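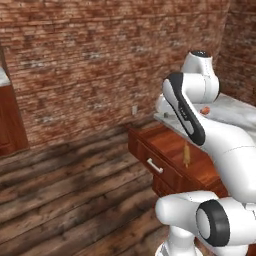 My stove went out twice on the first night, so please, please tell people to set the windbreak before they light it. That note came in from a Zelley owner after a week on the Sakadby trail, and I've moved the windbreak up to step 2 because of it. Thanks for writing!

Section 4. Setting up the Zelley stove at camp

I wrote this part after way too many cold dinners, so I'm going to go slowly. If you've already put the burner together at home (section 3), you're ready to start. If you haven't, go back and do it on the kitchen table, with the light on. Doing it for the first time in the dark with gloves on is no fun at all.

1. Find a flat spot on bare ground or rock, well away from your tent and any dry grass. I like a big flat stone if there's one handy.

2. Unfold the windbreak and push the pins in on the side the wind is coming from. Leave the other side open. The burner needs air, and so does the fuel bottle.

3. Open the three legs until each one clicks. Give the stove a little wiggle. If it rocks, move it now, before there's a pot of soup on top.

4. Check that the control knob is closed, then screw the hose onto the bottle. Finger tight is plenty.

5. Pump 6 strokes for a bottle that's nearly full. A half-empty one wants more, and you'll feel the pump start to push back when it's had enough.

6. Sniff and listen. If you smell fuel or hear a hiss, stop, close everything up and go to section 7.

7. Open the knob a quarter turn, light the burner, and keep your face back. The flame will be yellow and messy at first. Wait for it to settle down to blue before you turn it up.

CAUTION: Never run the stove inside a tent or a closed porch, even in pouring rain. It can fill a small space with carbon monoxide, and you won't smell it.

Note: I carry the 1000 ml bottle on longer trips and leave room at the top for the fuel to expand. On the stretch from Sakadby to the Isa hut I used almost 200 ml a day, and that was with coffee twice (okay, three times on Monday).

Note: The Muriithi pot fits the stand with its handle folded out. With any other pot, check that it sits level, and don't use one that's wider than the windbreak.

8. When you're done, close the knob and let the flame die by itself. Let everything cool before you unscrew the hose. Packing up is in section 5.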